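April, 16:26

Dye fastness, second batch of the indigo from Pelupessy. Carried on from the notes in Annelore's folder, same recipe apart from the soda ash, which we had run out of. Used the Jodwood stuff instead. pH came out a bit high at 11, left it alone.

Vat held at 50 degrees. Three dips, ten minutes of airing between each. Rinsed until the water ran clear, then a vinegar bath, then rinsed again. The old thermometer sticks, so check it against the glass one before trusting it.

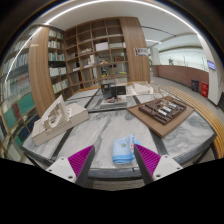

*Light blue cloth, folded, on the marbled table.*

Rub test: dry rub fine, wet rub left a faint mark on the white square. Better than batch one. Wool still comes out patchy near the selvedge and I think that is grease left in from the mill. Scour longer next time, with the neutral soap.

Weighed out 436 g of powder for the next vat and put it in the tall tin, lid taped. Jinlong Ding wants 26 swatches for the Kustireo sample book, linen only, hemmed on two sides. Annelore Grube to confirm the size.

To do: order soda ash, ask Prestedeo if they still sell the heavier linen, find the missing page with the madder results. Light test strips stay in the south window until the end of the month.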